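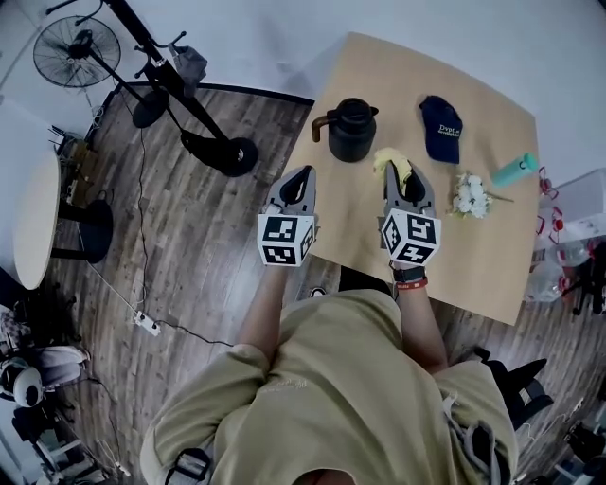
Home since lunchtime and my boots are still outside on the step because they smell like a pond. Which is fair, they've been in one for most of four days. Tea's made, the notebook is drying on the radiator with its pages all fanned out, and I want to get this down before I lose the order of things.

So, Povoswood! I'd been wanting to go back ever since Vandana Nishad told me she'd netted killifish in the ditch behind the old sawmill, and I'd more or less decided she was wrong. She wasn't wrong. We found them the first morning, in water I could have stepped across, tea-brown and packed with leaf litter. The males have that coppery flank with the red flecks, and when one turned in the viewing box with the light behind him I made a noise I'm glad Dewanti didn't get on her phone.

Water first, while I remember. Conductivity was 168 in the ditch, a fair bit higher than I'd have guessed from the color. Dewanti Wibisono took every reading twice and then made me take one too, and we all got the same number, so I believe it. The pH strips had gone soggy in my bag and were useless. (Buy the tub with the screw lid next time. I write this after every trip.)

Second day we walked up to the Adard, the little stream that comes in from the north side. Cold and clear, gravel bottom, nothing like the ditch. No killies at all. Lots of loaches though, tucked under the flat stones, and they shoot off downstream the second you lift one. I fell in up to the waist chasing a fat spotted one that I'm still cross about. Vandana says it was a stick. It had whiskers!

We ate lunch on the bank and argued about whether the killies could ever get up that far. Dewanti thinks the temperature stops them. I think it's the loaches, or maybe just the lack of anything to hide in, and we went round and round until the sandwiches were gone.

Third day rained from start to finish. We sat in the van at Ghorbani with the windows fogged up, labeling bags and eating those awful salted biscuits. When it eased off around four we drove down to have a look at the ditch and it had doubled in width and was spilling into the field. Fish all through the grass! Tiny ones too, eyelash-sized, right up in the flooded bit where the water was barely over my toes. I'd love to know if the adults follow the flood in to spawn or if the fry just get washed there. I wrote three pages on this and one of them is now stuck to the radiator.

We kept 14 in the end, all from the ditch, which has plenty to spare. Vandana has the permit and the better fish room so she took most of them. I have four, two pairs, in the long tank by the back door with oak leaves and a big wad of moss. They traveled well. One of the males has already staked out the corner by the filter and flares at his own reflection. The females are ignoring him and I don't blame them.

No food tonight, lights off, towel over the front. Tomorrow I'll try them on daphnia and see. I set the heater low, then worried and unplugged it, then worried some more and got up to check the thermometer. It's fine. The kitchen's warm enough.

Other things. I owe Dewanti for gas. The Flillero net is the best one I've ever used, lovely fine mesh, but the handle joint is working loose and I need to get some tape on it before it goes. The bucket with the clip lid is still in Vandana's van, I think. And I have to type up the notes for the club newsletter, 500 words, and I've already used up more than that here without getting to the shrimp.

There were shrimp, by the way. Clear ones, under the sawmill bridge, dozens of them. Will do those tomorrow with the sketch.

Just went to look in on the tank one more time with the flashlight. Three of them on the bottom in the leaves, and the bossy male hanging under the moss with his fins clamped. Hoping he's loosened up by morning.

Filed under: Field Trips, Killifish, Fish Room Diary
Last updated in December
We use cookies to remember your settings and count visits. By continuing to read you agree to our cookie policy.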